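## 4. Evaluation of the Daza Simulation Kit 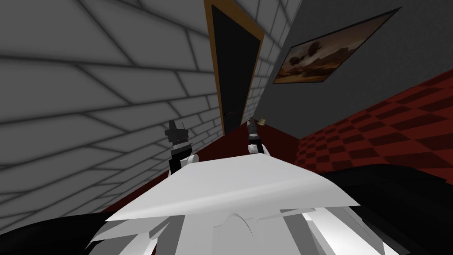

**Figure 3.** Simulated view from the two-armed robot in the corridor environment, with both grippers in front of the door.

The Daza kit is sold by Idonix as a ready-made package for testing two-armed mobile robots indoors. It contains a robot model, a set of furnished rooms, and a scripting tool for building tasks. Our review covered version 6 of the kit under the standard research license. All trials were run at the Ulldale laboratory, and the test plan was drawn up by Mieczysław Jasińska before the kit was installed.

### 4.1 Visual setting

The corridor environment was chosen for its mix of surfaces. As shown in Figure 3, a light gray brick wall and a smooth dark gray wall meet at a dark door in an orange-brown frame. The floor is partly plain dark red and partly covered by a red checkered carpet. Strong patterns of this kind are known to trouble methods that estimate motion from images, and the vendor offers no plain version of the room. The steep tilt of the view was kept in all trials, and no image was rotated before it was passed to the control software.

The robot's own body takes up much of the lower part of the view. The white panel and the black arm segments hide portions of the floor, including part of the carpet. Users who plan to detect objects at floor level should allow for this loss when they place targets.

### 4.2 Procedure

Each of three operators completed 15 trials. A trial began with both arms at rest and ended when the operator reported the task complete or when 60 seconds had passed. Operators received the vendor's written guide and no other training. The same tasks had been run in May on the Plurnier package, which served as the baseline.

### 4.3 Observations

Installation followed the guide without changes. The scripting tool was judged clear by all operators, although its error messages gave line numbers that did not match the source file. Contact between the fingers and small objects was the weakest part of the kit. Objects placed close to a fingertip were often partly hidden, and operators asked for a second viewpoint, which the current license does not include.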